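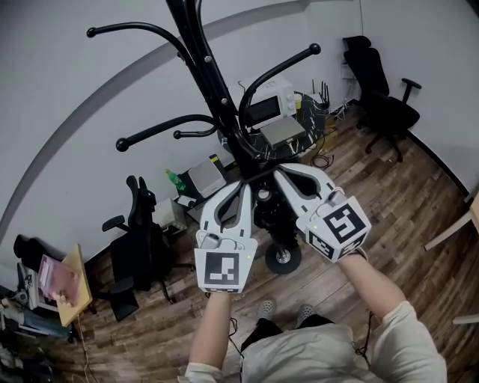 Open day, furniture station: both grippers at the foot of the coat rack.

Projects > Torkine > Reports to the Hiditz Fund > Open day

Overview Reports Data notes Staff Contact

Torkine project: progress report to the Hiditz Fund, with an account of the February open day

Prepared by Sebastián Painemal, Pemano

1. Where the project stands

At the close of this reporting period Torkine holds 2824 accepted recordings of household tasks done with handheld grippers. An accepted recording is one in which the task was finished, the video from both grippers is complete, and the position track could be recovered from start to finish. Recordings that fail on any of these are kept on a separate drive and don't count toward the total.

The grant agreement asks for a set that covers kitchen work, laundry, desk work and larger furniture. Kitchen and desk work are ahead of plan. Laundry is on plan. Larger furniture is behind, for reasons given in section 3.

The agreement also asks for one public event during the second year. That was the open day, and most of this report deals with it.

2. The open day

We opened the rooms to visitors from mid-morning until 4 p.m. Invitations went to the Fund, to the people at Benítez who machine our replacement finger parts, to two university groups, and to the other tenants of the building. The morning was quiet. After lunch it filled up, and for a while people were waiting in the next room for a turn.

There was no stage and no slide talk. Each station ran a task from our normal list with one of our regular operators, and visitors could stand close and ask questions while the work went on. When an operator finished a round, a visitor could put on the equipment and try the same task. We had planned short slots for this and they ran over all afternoon.

The stations were:

- Cups and bowls, one gripper, table height
- Folding towels, both grippers
- Desk tidy, both grippers
- Furniture, both grippers, standing

The furniture station used the black coat rack from our object list. It is a useful object for showing what the method can and can't do. The pole is thin and smooth, the arms stick out at different heights, and a person with a gripper in each hand has to think about where to take hold before touching it. Visitors understood this quickly. Most of them went for one of the arms first, and the arms are a poor place to hold it. The operator started at the bottom of the pole with a finger on either side.

We also had a screen in the hallway with replays of earlier recordings. It got less attention than we expected. People wanted to be where the work was being done, and next time we would use that hallway for coats and bags.

Questions from visitors were mostly of three kinds. The first was why a person does the work at all if the aim is a robot. Our operators have answered this so often that they do it well: the arm will carry the same gripper, so what the gripper sees in a person's hand is close to what it will see later. The second was about privacy, and specifically about whether faces are kept. Faces are blurred before any file leaves our server. The third was what the square black-and-white markers were for, and we had a printed card on that, which ran out.
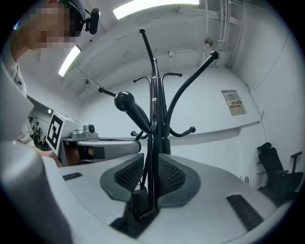 The furniture station also gave us the most useful criticism of the day. A visitor from one of the university groups spent a long time watching and then asked how we would tell, from the recording alone, whether the grip on the pole was firm or only resting there. With the present grippers we judge this from the video of the fingers and from how far they are closed. There is no force reading. For cups and towels this has been good enough. For a pole we are less sure, and I have added it to the open questions in section 5.

The same visitor pointed out that tall objects put the grippers well below the head camera for much of the task, so that the operator's own arms can block part of the view. We knew this from the failed recordings, but had been treating it as an operator habit that could be trained out. I now think it belongs to the task itself and that we should rely more on the views from the grippers for this group of objects.

Nothing was broken and there were no injuries. One gripper lost its charge in the afternoon and was swapped for the spare. A cable at the desk station was stepped on and pulled out of its socket, which ended one visitor's turn early. We had asked people to keep bags away from the work area, but the rooms are small and this was not well enforced.

3. Larger furniture: reasons for the delay

The plan called for some 500 accepted recordings with larger furniture by now. We are short of that. The rate of rejected recordings in this group is higher than in any other, and the cause is nearly always the position track. When an operator bends down to reach the lower part of an object and then straightens up, the gripper cameras pass close to plain wall or plain floor and the tracking has little to hold on to. Sometimes it recovers. When it doesn't, the recording is lost from that point on.

We have tried the following:

Adding printed sheets to the walls. This helped, but it makes the rooms look less like ordinary rooms, and the Fund asked us at the start to avoid that. The sheets were taken down.

Slower movement. Operators were asked to lower and raise the grippers more slowly. Rejections went down and so did the number of recordings per shift. The movements also look less natural.

Moving the object away from the wall. This is simple and works fairly well. It is now the normal practice for the coat rack, the floor lamp and the folding chair. It needs more floor space than we have when both rooms are in use.

From next month the larger room will be used for furniture only, with a table and chairs left in place as background. Desk work moves to the smaller room.

4. Equipment

The grippers have held up better than in the first year. The finger pads wear on the inner face and are replaced when the mesh starts to lift at the corners. Benítez now makes the finger shells in a single piece, and we have had no cracked fingers with the new version. The older shells are still in use at the towel station, where the loads are small.

Operators continue to complain about the head strap. It is fine for a short session and uncomfortable over a full shift. Several visitors said the same thing after only a few minutes. We have ordered a wider strap on trial and will report on it.

Storage is sufficient through the end of the grant. The copy to the off-site drive fell behind in the week before the open day, when staff time went into preparing the rooms, and it has since caught up.

5. Open questions

a) Whether to add a force reading to the grippers for furniture tasks. This would mean a change to the finger mount and new parts from Benítez. I do not have a quote yet.

b) Whether recordings made by visitors on the open day may be used. Visitors signed a form, but the form was written for attendance and photographs and says little about data. Until this is settled their recordings are set aside and are not part of the total in section 1.

c) Whether the coat rack should stay in the test set. It is a hard object and gives us useful failures. It also takes up a great deal of operator time. My own preference is to keep it and drop the floor lamp.

6. Next period

Furniture recordings have priority. The laundry group will run at half its present pace while this goes on. A second open day is not required by the agreement, and I don't propose one, but both university groups have asked to come back with a smaller party and I would like to say yes. The cost would be a half shift of operator time.

A decision from the Fund on items a) and b) would be welcome before the next meeting.

S. Painemal

Comments

mkessler_lab
I was at the towel station most of the afternoon and never got to the coat rack, sorry I missed it. Is the card about the markers available as a file? Our students were asking.

S. Painemal
Yes, it will go up under Data notes this week.

dorrit
On item c, please keep the lamp as well if you can. The cord makes it a different problem from the rack and we don't have anything like it in our own set.

J. at Benítez
Send the drawing for the finger mount when you have it and we can give you a price. The current shell has room for a thin sensor behind the pad but not much more than that.

tenant 2nd floor
Thanks for having us. The strap does pinch.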